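Utance Bench Clutter Set - README

Data card and notes for the method "re-look before grasp"

Last changed: 17th November

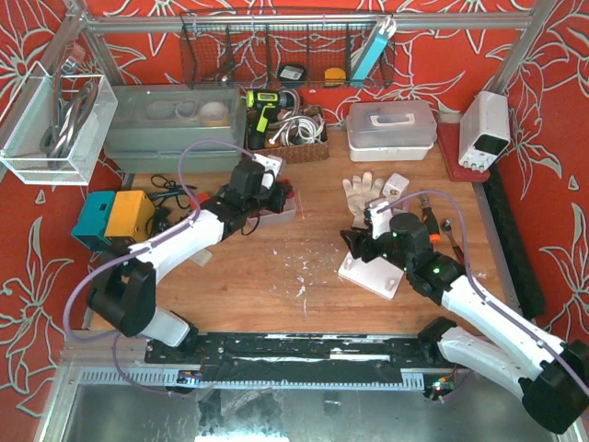

Skukley wrote to us after the first release that a bench this crowded makes every comparison unfair, and that a method should first be shown on a clean table with only the target object on it. We thought about this remark for a long time. Our answer is in the section "Why the bench is crowded", and we also added a clean-table split so that each reader can decide.

What this is

This repository holds the recordings, the split files and the evaluation scripts for our work on two-arm tidying of a tool bench. The task is simple to say: the arms take small tools and parts from the tabletop and bring them to the container which the instruction names. The containers are of different kinds, for example a wire basket on a rail, a mesh bin on the side of the frame, a woven basket and boxes with clear lids.

The research question is more narrow. We wanted to know if a policy grasps better when it is allowed to stop shortly above the object and look one more time with the wrist camera, before the fingers close. We call this stop the re-look. It costs time, so it should be used only when it helps.

Contents

episodes/ - the recordings, one folder for each episode
splits/ - text files with episode names for train, validation and test
clean/ - the clean-table split, added in the second release
scripts/ - evaluation and plotting
notes/ - our lab notes, not edited, some parts are short

The training part has 500 episodes and the test part has 50. The clean-table split has 20 episodes and is only for testing. Please do not train on it.

How the data was recorded

All episodes come from the same workstation, in the Bernlow room. Both arms were driven by an operator, and the joint positions, gripper openings and camera streams were saved together. One camera is fixed and sees the whole bench. Each arm has also one camera at the wrist.

Before each episode the operator moved some of the objects by hand. We gave no strict rule for this, only that the target must be reachable by at least one arm and that nothing fragile lies under a forearm. The containers at the back were moved less often than the small things in front. As a result the policy can learn where the containers usually are, and we believe it does. See "Known problems".

Each episode has one instruction in written English. The instructions were typed after the recording and then checked one time against the video. We corrected spelling but left the choice of words as it was, so the same tool may be called by two or three names.

Why the bench is crowded

A tool bench in use has cables, gloves, scraps and half-open boxes on it. If the method works only when these are taken away, then a person must clean the bench before the robot can clean the bench, and this has small value. This is our main reason.

The second reason is about the re-look itself. On the clean table the first look is nearly always enough. The difference between the two conditions appears when a cable crosses the tool, or when a lid reflects the light, or when the other arm covers part of the view. Skukley is right that on the crowded bench it is harder to say which of these causes a failure. For this we added a label file, clutter_tags.txt, where each test episode is marked with what lies near the target.

Method in short

1. The policy receives the fixed view and the instruction, and moves one arm to a point above the target.
2. A small network gives a score for how sure the grasp is. It reads only the wrist view.
3. If the score is low, the arm stops, goes up a little, turns the wrist and takes a new view.
4. The grasp point is computed again from both views. Only one re-look is permitted in each grasp.

The threshold for step 3 was chosen on the validation part in September and was not changed after this.

Results

On the crowded test part, the version with re-look failed in 13 of 50 episodes. The version without it failed in 20. The two versions share the same weights - the only difference is that step 3 is turned off.

On the clean-table split we found no difference that we would trust. The episodes with re-look are longer, by around 13 percent on average.

Most of the gain comes from thin, long objects, such as screwdrivers and pens. For flat objects the re-look did not help. Here the view from above is already good, and the failure happens later, when the fingers slide on the surface.

Known problems

- Only one workstation. The colors of the back wall and the table are the same in all episodes, and a policy may depend on them.
- Container positions change too little, as written above.
- Transparent lids and boxes are difficult for the score network. It is often too sure of itself.
- When both arms are near the middle, one wrist view can be mostly filled by the other gripper. We kept these episodes.
- The test part is small. A difference of a few episodes should not be taken as a result.

How to run

Set the path to the data in config.txt, then start scripts/evaluate.py with the name of the split. The option --no-relook turns off step 3. The plots are written to the folder out/. If this folder exists already, the script stops and does not overwrite it.

Terms of use

Free for research and teaching. For commercial use please write to Utance first. If you use the recordings in a paper, cite the data card and the release number. The data was recorded with support from Ibarra, who had no part in choosing the test episodes.

Changes

Release 2 - clean-table split added, clutter_tags.txt added, two wrong instructions corrected
Release 1 - first public version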